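Why I'd make every robotics club pick up a mouse

I've been helping out with a student robotics project since April, and I have an opinion that gets me funny looks from other mentors: we let the kids build far too early!

Everybody wants to build. I get it, building is the fun bit (I still have a drawer full of motors I will never use). But our lot at Treswood spent their first Monday session without touching a screwdriver. They held a gripper in their hands and worked through picking things up off a table, slowly, over and over, and saving every go. There was grumbling. One of them asked me when the real robotics would start, and I said this was it, mate, sorry.
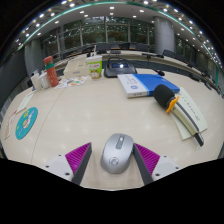
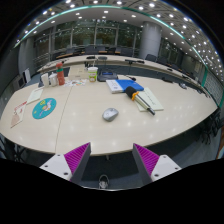
The mouse task on the big curved table, pink grip pads at the ready.

A mouse sounds easy, doesn't it? You've picked one up a million times without a thought. Now try deciding where two stiff fingers should go on something oval, how far to open them, and whether to come in from the side or the top. Do that for an afternoon and you'll never again say "the robot just grabs it" in a presentation.

Kristýna Jireš, who runs the project with me, wants 2,000 clean recordings before anyone trains anything. I argued for 3,000 and lost, and after the first session we had 87, so we both went a bit quiet. Fine by me. The students have started arguing about what "clean" even means, and that's a better argument than any I had at their age about wheel sizes.

My other gripe is tidy tables. Some clubs clear everything away first and put one lonely block on a white sheet. Why? Real tables have cups and notebooks and bottles on them! I'd leave the lot where it is and let the students find out what gets in the way.

I know the competition crowd will say there's no time for this, and they've got deadlines I haven't. But give it one session, 15 goes each, before the kit boxes come out. Then come and tell me I'm wrong.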